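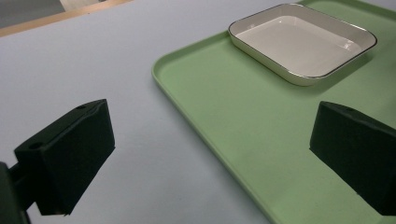 Effie Lamont
Kitchen lead, Rindis

Part-time baker wanted — Rindis, Sodcombe

We need a baker. Mornings, counter shop, small kitchen at the back. Start as soon as you can, sooner if poss.

Rindis does bread, pies and a tray bake or two for the shop, plus standing orders for the school and the Royer tearoom up the hill. Euan Guthrie has done the early bake for years and is dropping to weekends, so this is his weekday shift going.

Hours: 5 mornings, Monday to Friday. In at quarter to five, done by eleven most days. Later before a bank holiday.

Pay: £1,285 a month before tax, paid on the last working day. Staff loaf every shift. Holiday as per the law, plus we shut for 2 weeks in January and you get paid for those.

What you'd be doing
Mixing and shaping the white, the brown and the seeded. Pies from the night before, egg wash and in. Rolls for the school, bagged and labelled by seven — Callum Rennie drives them over and he won't wait. Scones for Royer. Cleaning down after yourself, properly, floor included. Writing up what's low on the board so I can order it.

What we're after
Someone who has worked a deck oven before. Doesn't have to be in a bakery, a pizza place or hotel kitchen is fine. Food hygeine level 2, or willing to sit it in your first month (we pay). You'll be on your own till six so need to be happy with that. Lifting flour sacks. No bus at that hour, so you need to live near or have your own way in.

Laminating would be lovely, we'd like to do croissants again, but its not a must.

Not suitable for anyone with a wheat or nut allergy, sorry. Flour in the air all morning.

Trial
One paid morning alongside Euan. You bake the brown and a batch of scones to our recipe, then have a coffee with me. Bring flat closed shoes and something to cover your hair, we've got aprons.

How to apply
Short letter or email, doesn't need to be fancy. Where you've worked, what you bake, when you could start. One referee, work not family. Hand it in at the counter marked for Effie or ring the shop on Sodcombe 768 after two and ask for me. Before two I can't hear the phone over the mixer. If Aurelio Llorente picks up he can take your name, but he does the books and can't tell you anything about the ovens.

Applications in by 17/04/2020 please. Will ring everyone either way.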